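How Do You Buy a Robot Hand? (It Takes More Than Money!)

Some questions and answers about planning, spending and squeezing bottles
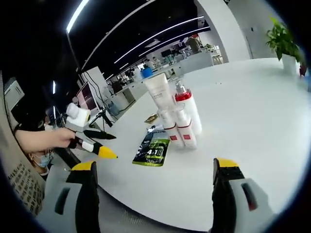

Two grippers, one round table and a bunch of little white bottles. The one on the left is held by a person in a blue mask.

Hi! My name is Tsion Lencho, and I have one of the oddest shopping jobs I know of. I make the lists of things a robot team needs, I find out what they cost, and then I try to make the money stretch until the end of the year. Some days that means a big, exciting box with a motor in it. Most days it means tape.

When I visit schools, kids ask me how much a robot costs. I love that question, and I never have a quick answer, so I'm going to do it the slow way and tell you how we plan. You can follow along with a pencil if you like. I always do.

What are those things on the table?

They're called grippers. A gripper is the part that does the grabbing, like your finger and thumb when you pinch a cracker. The kind we use for this work is held in a person's hand, so there's no big arm attached. You hold on to it, you open and close the fingers, and you pick things up with it. A camera on the gripper records what the fingers are doing.

Why bother? Because a robot has to learn how to grab stuff, and one good way to learn is from lots and lots of recordings of grabbing. If you've ever learned a card trick by watching somebody's hands over and over, you already get it.

Look at the yellow tips on the fingers. I like those. Yellow is easy to spot against a white table, and when I'm looking through recordings at the end of a long day I want things to be easy to spot.

So what do you buy first?

You'd think the grippers, right? I thought so too, my first year. I ordered grippers before I had anything else sorted out, and they sat in their boxes until January while I ran around looking for a table that would fit through the door. (It was a very nice table. It did not fit through the door. We sent it back and paid for the truck both ways, ouch.)

Now I start by writing down the job. One sentence, as plain as I can make it. "We want to record people moving small bottles on a table." That's a good job sentence. "We want to do robot stuff" is a terrible one, and I have seen grown-ups write it.

Once you have the job sentence, go through it word by word and ask what each word needs.

"Record" needs cameras, and a computer to put the recordings on, and a place to keep them all. Recordings are huge! They fill up a computer the way snow fills up a driveway.

"People" need chairs, breaks, water, and somebody to show them how it works.

"Small bottles" means you need small bottles. More on that in a minute, because it's my favorite part.

"Table" means a table. Measure your door.

My four piles

I sort everything into piles. They used to be real piles of paper on my floor, and now they're colors on a computer screen, but I still call them piles.

The first pile is Things We Buy Once. Grippers go here, and cameras, computers and furniture. They cost a lot, but with some care they last a good while.

The second pile is Things That Run Out. Tape, wipes, screws that roll under desks, cables. Cables don't exactly run out, but they get bent and stepped on and tugged, and one day they quit. A cable is skinny and boring and when it quits, everybody has to stop working. So I buy spares, and I hide a couple of them in my own drawer.

The third pile is Things to Grab. Bottles, tubes, packets, boxes.

The fourth pile is People's Time. This one surprises kids the most, and it's often the biggest pile of all. A person who spends a morning picking up bottles with a gripper is doing a job, and jobs get paid. If I forget this pile I can own the nicest grippers in the building and have no hands to hold them.

Let's do a pretend budget!

Real prices are grown-up numbers with commas in them, so let's use coins. Say you have 100 coins for the whole year. That's it. When they're gone, they're gone.

Put 20 coins on Things We Buy Once. Put 10 coins on Things That Run Out. Put another 10 on Things to Grab.

Now People's Time. Let's give that 50.

How many have you used? Add it up before you read on.

You should have 90, which leaves 10 coins. And what do we do with the last 10? Nothing! We leave them alone. That's the Uh-Oh Money. Something will go wrong, something always does, and I want coins waiting when it happens. The year of the table I had no Uh-Oh Money at all, and I had to borrow from the tape.

Try it again with your own numbers. What happens if you spend 50 coins on grippers? Which pile gets squashed? There isn't one right answer, and Itsuki and I argue over it every single year.

Who's Itsuki?

Itsuki Iwasaki sits across from me and looks after the equipment. I buy it, Itsuki keeps it alive. We get along fine except in budget season.

Itsuki wants two of everything. I used to think that was greedy. If one gripper works, why do I need another one sitting around? Then Itsuki asked me to spend an afternoon opening jars and bottles with one hand behind my back. I got yogurt on my sleeve. You need one hand to hold the bottle still and another to turn the cap, and if a robot is going to learn jobs like that, the recordings need two grippers as well. So two it is. I put it in the plan and I've stopped grumbling.

(Itsuki wants me to add that a spare is a different thing from a second one. If you need two to do the job, then your spare is number three. Fine. It's added.)

Why skincare bottles?

Okay, my favorite part. Kids look at our table and say, "That's just stuff from the bathroom!" Yep. There's a squeeze tube, a spray bottle, a pair of smaller bottles, and some packages lying flat. It's the sort of stuff you'd find in a store, and a robot that packs boxes for stores would meet things like it all day long.

Shopping for Things to Grab is funny because you're not shopping for what's inside. I don't care if the cream smells like roses. I care about the outside. Is it tall or short? Does it stand up, or lie flat like a packet? Is it squishy? Would it tip over if you bumped it?

White bottles on a white table are a nice tricky one. Your eyes sort that out in a blink. For a computer looking through a camera, the edge of a white bottle on a white table can be hard to find. Little touches of red on a label or near the neck give it something to look for. I buy some easy things and some hard things, because practicing only the easy ones won't get you far.

You can do this at home with no money. Pick five things from your bathroom (ask first!) and put them in order from easiest to hardest to pick up using kitchen tongs. Then test your guesses. I was completely wrong about the soap.

Picking between companies

When I need grippers I don't call one company and say yes. I ask a few of them. Last time I asked three, called Ravard, Ganthorpe and Furukawa, and I made a chart with a row for each.

Ravard was the cheapest. Hooray! But if a finger broke, you had to mail the whole gripper back and wait. Ganthorpe cost the most, and came with a very shiny case we had no use for. Furukawa was in the middle, and they would sell us just the fingertips by themselves, in a little bag.

What would you pick? Think about it for a second. Fingertips are the part that touches everything, so they wear down first, the same way the toes of your sneakers go before the laces do.

I went with Furukawa. The cheapest one would have been the best choice for somebody who only needed it for a week. We needed ours all year.

One more thing I ask every company is, "Can I try it?" I give it to the person on our team with the smallest hands and the person with the biggest hands. If either one makes a face, I write it down.

Where does it all go?

A plan needs a place as well as a price. Our work happens in a big office with desks and computers and other people doing their own things, so I drew a map before I bought the last batch of furniture. Graph paper is great for this. One square for every foot, and little cut-out shapes you can slide around.

I checked where the plugs were. I checked how far a cable would have to go from a gripper to a computer. I checked the lights too, since a shiny bottle can bounce a ceiling light right into the camera. We picked a round table because people can sit anywhere around it, and because Itsuki kept bumping a hip on the corners of the old one.

We named the whole plan Grenetton, by the way. Every plan gets a name so that we don't mix up the bills. It's just a word I liked the sound of.

Questions kids have sent me

Does the robot get tired of bottles?
No, but people do! We swap out the things on the table so there's something new to grab.

Can I buy a gripper with my allowance?
You can build a simple one from cardboard, string and straws, and I think you should. Make a list first and put a price next to everything, even the tape.

What's the worst thing you ever bought?
The table. Please stop asking me about the table.

What if you have coins left at the end of the year?
I've been doing this a while and I'll let you know when it happens.

Words to know

Budget: a plan for your money, made before you spend it.
Gripper: a tool with fingers that open and close to hold things.
Spare: an extra one, kept for when the first one breaks.
Quote: the price a company writes down and sends you before you say yes.

Page last changed 2026-09-19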